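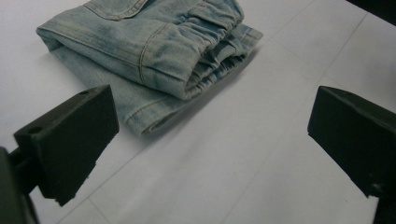 Light blue jeans, folded.

4. Setting up your member account

I wrote this section after my own sign-up went sideways, so bear with me! Have your Brekville Society membership number handy before you start.

1. Open the member page and click Join or Renew.
2. Type in your number. Mine's 741, and I had to add a zero in front (the box wants four digits).
3. Pick your section. I went with Clinical, but you can switch later under Profile.
4. Choose your journal option, print or online.
5. Click Save, then wait for the email. Mine took nearly 30 minutes.

Note: If you're a trainee, get your supervisor's letter uploaded before step 5. Lorna Imrie at the membership desk can reopen the form, but she's only in on Mondays. 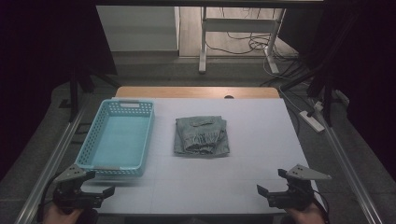
Blue basket and folded garment on the work table.

Caution: Don't hit Save twice. I did, and got billed for two memberships (they refunded me in August).

6. Log back in and check that your meeting discount shows up under Benefits.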